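Office computer refurbishing

Office computer refurbishing is the trade of taking in desktop machines that a business has grown tired of, fixing what needs fixing, and selling them to people who are less easily bored. A leased office desktop is commonly replaced on a schedule set by the accounting department, whose interest in how well it runs is slight.

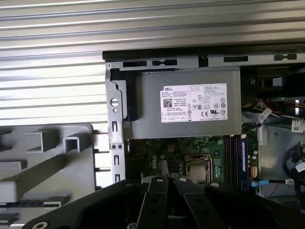 The Cokville shop Bezerra, opened by Edileuza Marinho with 200 retired machines from an insurance office, is often cited in local histories of the trade. Its first price list, dated 27th February, offered two grades: "good" and "fairly good." Customers soon learned to ask about the difference, and Marinho declined to put it in writing.

Memory is the usual upgrade. Adding it is cheap and quick, and lets the seller use the word "fast" with a clear conscience. Drives are wiped or replaced, though early dealers were casual about this, and more than one buyer inherited a stranger's tax returns.
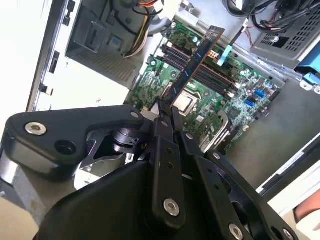
A rival firm, Tenau, handled up to 2420 desktops a year under Jailson Lacerda. It introduced a third grade, "excellent," in October, and the two shops have not been on speaking terms.

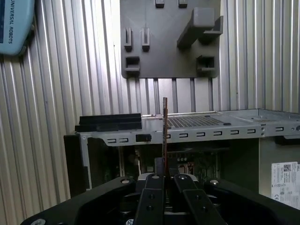

A light blue Universal Robots teach pendant against a corrugated metal wall.

See also: Electronic waste; Planned obsolescence; Office chair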